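Dishwashing Habits and Water Use in a Shared Student Kitchen
Project report, Household Studies course
Written by Kwesi Amegashie, group 4

1. Introduction

When I moved to the Wutley residence, I noticed that the tap in our kitchen was running almost all evening. Many students wash dishes by hand there, and each person learned it in a different home. In my family we fill one basin and wash everything in it. My neighbor on the corridor holds each plate under the open tap until it is clean. I wanted to know how big is the difference between such habits, and if people would like to change them when they see the numbers.

The question of this report is therefore simple: which way of washing by hand uses the least water in a normal student kitchen, and what makes people choose another way?

2. Method

I asked the residents of two floors to take part, and 16 students agreed. For every person I noted the method they used on an ordinary evening. I did not tell them which method I believed to be better. The water was measured with a small meter of the brand Nudora, which was screwed between the tap and the hose. After washing, each student answered 5 questions on paper.

I divided the habits into two main types. In the first type the tap is open during the scrubbing. In the second type the scrubbing is done with the tap closed, and water is used only for wetting and rinsing.

Scrubbing pans and bowls
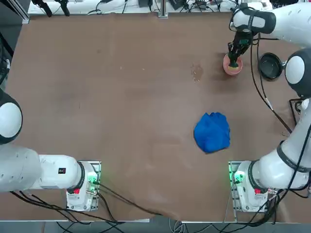
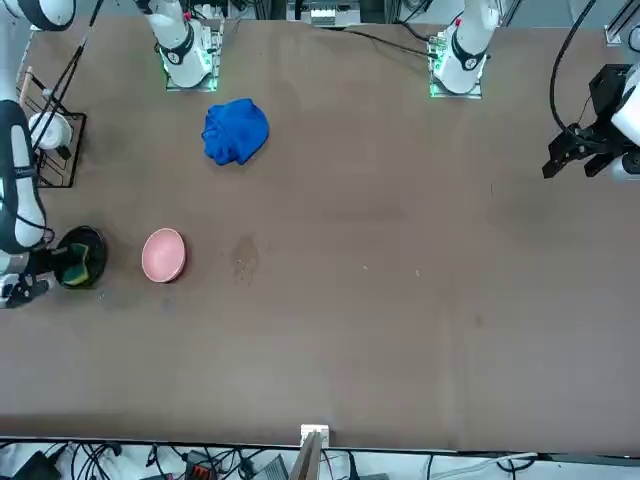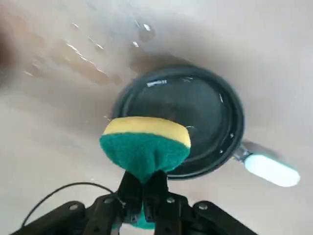
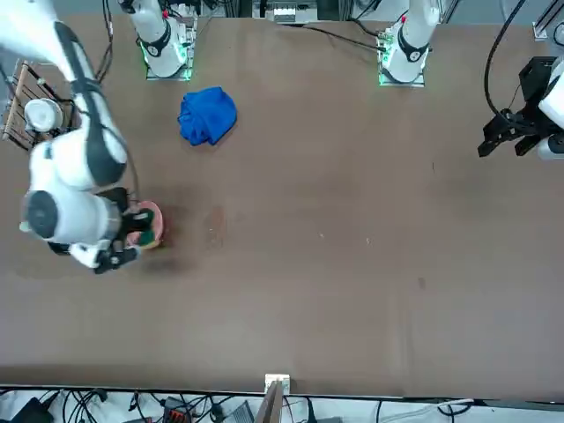 3. Results

The students who closed the tap during scrubbing used clearly less water than the others, also when they had more dishes. The difference was biggest with greasy pans, which need a long time of scrubbing. With glasses the difference was small, as a glass is finished in a few seconds with either method.

One result I did not expect. Soaking saved water only for those students who came back to their dishes the same evening. When a pot stayed in the sink until the next morning, another resident usually poured the water out to make place, and the owner had to begin again. Two students told me that this happens to them every week.

The answers on paper showed that most people do not think about water at all when they wash. They think about time and about smell. One student wrote that standing water in a basin feels dirty to her, and she would not use it even if it was cheaper. I consider this a serious reason. Advice which ignores it will probably not be followed.

4. Discussion

In the seminar we read a chapter by Le Roux about routines in the home. The author says that a routine is held in place by the room and its objects as much as by the person. I can confirm this from our kitchen. The lever of our tap is stiff, and it is difficult to close it with soapy hands. Several students said they leave it open for this reason only. The kitchen on the floor above has a newer tap, and the students there closed it more often.

There are weak points in my work. The group was small, and the participants knew that I was measuring. Some of them perhaps washed more carefully than on other days. I also could not measure hot and cold water separately, so this report says nothing about energy.

5. Recommendations

I suggest to the residence office to replace the stiff tap first. After that, a short notice near the sink could ask people to close the tap while they scrub. It should be written in a friendly way, without big red letters. The student shop Bomo offered to print it for free in December.

For a next project it would be interesting to repeat the measuring after the new tap is installed, with the same participants if they still live in the house. The meter was returned to the department and can be borrowed from there.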